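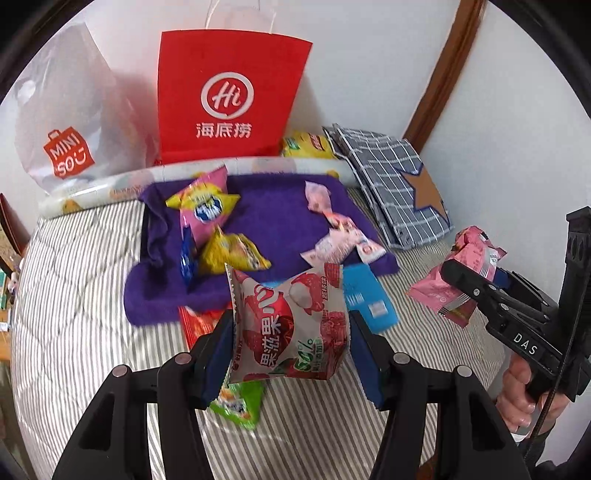
Skeltby Two-Hand Packet Kit
Shared equipment, Wistton
Page updated 1/22/23

The Skeltby kit is a pair of hand-held grippers, one for each hand, with a camera on each and the software you need to turn an afternoon of picking things up into data a robot arm can learn from. We put it together for one stubborn kind of object: the small, soft, shiny packet. Candy, crackers, fruit jelly, tissues, anything that slides and crinkles and refuses to keep the same shape twice. If you work with boxes or bottles, you are very welcome to borrow it too, but you may find the older single gripper easier to live with.

What comes in the case

Two grippers with blue textured pads, already fitted
Two cables and a spare
Spare pads, one set per gripper
The Andero recording software on a small laptop, with charger
A printed task sheet and a soft brush for the pads

What we found with it

Most of us began by grabbing packets the way you would grab them at home, by whatever corner was sticking up. It feels natural, and it gives you a very nice-looking recording. Defne Özkan wondered whether it was any good for the robot on the other end, so we recorded 342 picks in two styles. In the first style, people took the packet by the nearest edge. In the second, they closed the pads on the two sides of the packet and waited a moment before lifting - we have been calling it the side hold, and the name has stuck.

We then trained one policy on each style and ran 60 trials with each on the arm in our lab, using packets that had been left out of the recordings. The policy trained on edge grabs dropped 16 packets. The one trained on side holds dropped 13. That is a small difference, and we would rather say so plainly than dress it up. What pleased us more was the way the drops happened. Edge-grab failures tended to come late, with the packet already up in the air, and side-hold failures came early, while it was still touching the cloth and the arm could have another go. Serpil Erdem is working on a retry step that makes use of this, and we hope to have it in the kit by March.
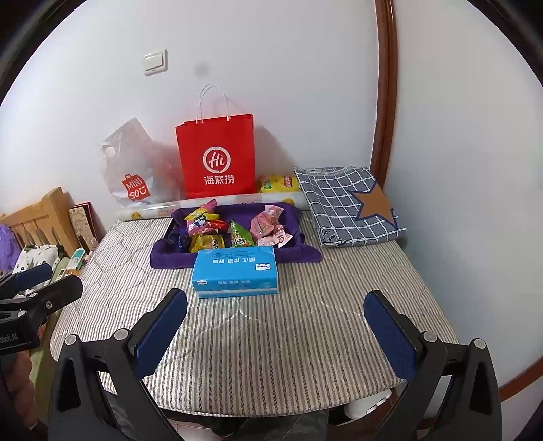 Soft Packaging Handling Team, Wistton

Setting up your own session

You do not need a lab for this. A striped quilt, a purple cloth with a heap of snacks on it and a few shopping bags standing behind will do very nicely, and patterned fabric is something we have come to like a lot. A plain white tabletop makes recordings that look lovely and teach the policy very little about people's homes. Leave the background as you found it, and let the packets overlap.

Open the fingers wide before you come down over the packet. Bring the pads in evenly from both sides, close until you feel it firm up under your grip, and hold still for one slow breath. Then lift. If you are using both hands, let one finish its lift before the other one starts closing. Working both together is perfectly possible, and Güven Güler does it very smoothly, but the Andero software has a hard time splitting those recordings into separate picks and you will spend the evening doing it by hand.

Between picks, move things. Turn a packet over, push one half under its neighbor, drop one somewhere silly. We ask everybody to do this every few picks, and the people who come back with the most useful recordings are usually the ones who took it to heart!

A few things to know

The pads pick up lint from towels and blankets, so brush them when you swap packets.

Very thin wrappers, the little twist-wrapped sort especially, are still hard. The pads meet before they get much of a hold. Please record them anyway and mark the pick as "thin" on the sheet.

Puffy bags can be squeezed harder than you would expect. We have only burst one, and it was past its date.

The Özkan calibration card goes in view of both cameras at the start of the session and again at the end. If you forget the second one, write it on the sheet and carry on.

Borrowing the kit

Loans run for one week, and you can ask for a second if there is no one waiting. Perihan Işık keeps the booking list and will walk you through the first session if you have not used hand-held grippers before; allow an hour, as it is a friendly hour with plenty of questions. Volkan Kaplan looks after repairs and has the spare screws for the finger joints. Please bring the kit back with the laptop charged and the task sheets in the lid pocket, filled in or not.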